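Wrist camera or overhead, and is the Rinov quote daft?

drandel_kitchens
Budget has to be in by Wednesday. We want one arm to lift and stack serving bowls after the wash. Rinov have quoted for the arm, a two-finger gripper and a wrist camera, plus 500 a month for "vision support". I can't get a straight answer on what that last line buys. Has anyone paid it and felt it was worth it?

potwash37
We paid it for four months at our site and then dropped it. Mostly it was a login and a monthly email. Ask them to put a response time in writing and watch how quickly the line gets smaller.

uva_bench
Before you argue about the monthly fee, I'd want to know if the wrist camera copes with your crockery at all. Glossy white is miserable. My own view from the wrist, big white bowl, ordinary overhead light:
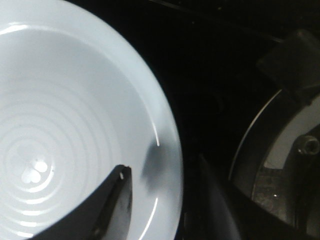
White bowl from the wrist camera, finger coming in at the bottom

Look at the glare low down in the bowl, and then how dark it gets past the rim. A salesman's demo with a matt blue cup tells you nothing about that.

rolland_fan
Bit gloomy. You can see the curve of the rim well enough, and the rim is what you grip. Turn the exposure down and put a diffuser on the light. That's pocket money next to a second camera.

uva_bench
Turn it down and the right-hand side goes blacker than it is now, and the second finger is already a blur in shadow there. I'm not against a diffuser. I'm against signing for the whole package on the strength of one.

potwash37
Agree with Uva on this. There's a grey smudge on the inside wall near the rim too. Shadow or smear? I couldn't say, and I wouldn't bet on their software knowing either. Matters a bit if anyone has promised you it'll spot dirty bowls.

drandel_kitchens
They have promised that, yes. Page 4 of the quote.

potwash37
Then make page 4 part of the acceptance test, with your bowls under your lights, and hold back the last payment until it passes.

rolland_fan
Still think you're all overdoing it, but I'd go along with that. Get a price for the diffuser while you're at it.

drandel_kitchens
I'll put the arm and gripper in, leave the monthly fee out and ask for a trial in July. Will post what they say.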